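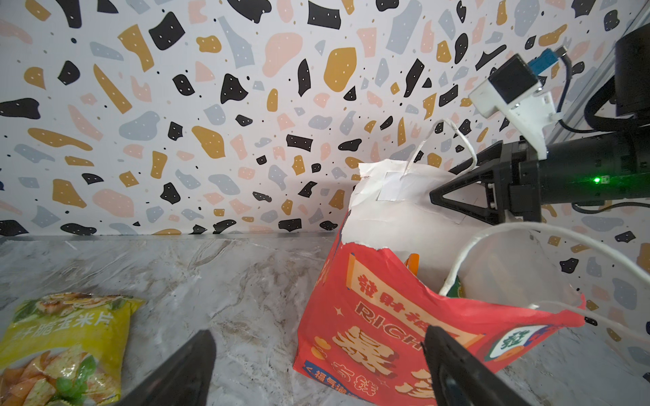

Fig. 6. Start position for the bag task, seen from the wrist camera. Fingers open, gift bag between and beyond them, snack bag off to the left.

Section 4: Setting up the bag task

By now you should have both arms bolted down and homed (Section 3). If you haven't homed them, go back and do it, I'll wait. This section gets you from a bare counter to your first recorded run on the gift bag. I wrote most of it in September, when the club had a lot of new people and I was answering the same messages every night, so if it sounds like me typing at you, it is. Edgars Raudsepp checked the steps on the second station and fixed the ones I had in the wrong order.

What you need

The gift bag with its rope handles, and whatever is going inside it
One snack bag (the yellow corn chip one is fine)
The Astmont control laptop, charged
The Brikberg key for the power box

Placing things

1. Put the gift bag on the marble counter, right of center in the wrist view. Stand it up on its own base. If it leans, pinch the bottom corners until it doesn't.

2. Open the mouth of the bag far enough that you can see the items in it. We use the torn bag for this task on purpose, and I love that bag, so please don't swap in a fresh one! The crumpled white rim and the open red paper are what make it hard. A new bag has nice straight edges and your runs won't match anybody else's.

3. Let the string handles go where they want. They loop and curl differently every time and that's fine. Don't tape them down.

4. Put the snack bag at the lower left, with its front toward the camera. It's a distractor, so the arm should never touch it. If your run knocks it over, mark the run as a fail even if the rest was beautiful. (I know. I've lost some good ones that way.)

Note: the big yellow and white characters on the red part of the gift bag should face the wrist camera too. Margus Priedītis once trained on 40 runs with the bag turned around and then spent a whole evening wondering why the thing kept reaching for nothing.

Powering up

5. Check that the blue connector on top of the second arm's camera is pushed all the way in. Push it with your thumb. A half-seated connector will still give you a picture for a minute or two and then drop out in the middle of a run.

6. Look at where the camera cables hang. You want a loose loop between the connector and the motor housing, with enough slack for the arm to swing through its full range. Move the arm by hand, slowly, with the power off, and watch the loop while you do it.

7. Turn the key on the power box and wait for the green light on the arm. On our stations it takes a few seconds. If it stays dark, turn the key back, count to ten and try again before you message me.

CAUTION: Once the green light is on, the arms can move without warning. Keep your hands, sleeves and hair behind the tape line. If you need to fix the bag, key off first. Every time, even if it's only a handle.

Getting to the start position

8. On the laptop, open Prurnex and load the bag task. Press Home, then Ready. The first gripper should stop with its fingers open wide and the bag in front of it, like in Fig. 6.

9. Bring the other arm in from the right, to about the height of the top of the bag, with the finger pointing left at the white paper. Leave a gap. If the finger is already touching, the paper shifts before recording starts and you have to set it all up again.

10. Compare your wrist view with Fig. 6. Close is good enough. The wrinkles will never match, so look at the positions and leave the rest alone.

Recording

11. Press Record and run the task. Set the time limit to 300 frames for practice. You can raise it later, but most of us finish well before that.

12. Save, key off, reset the bag, and go again. We're aiming for 200 good runs as a team before the Hartley meet, and we're nearly at 40, so every session helps!

Note: if the rim tears more while you're working, keep going and write it in the log with the run number. Bigger rips change how the paper folds and we want to know when that started.

If the arm stalls with paper in the fingers, don't pull. Press Stop, key off, and open the fingers by hand using the release in Section 3. Then check the rubber pads for scraps of paper before you start the next run.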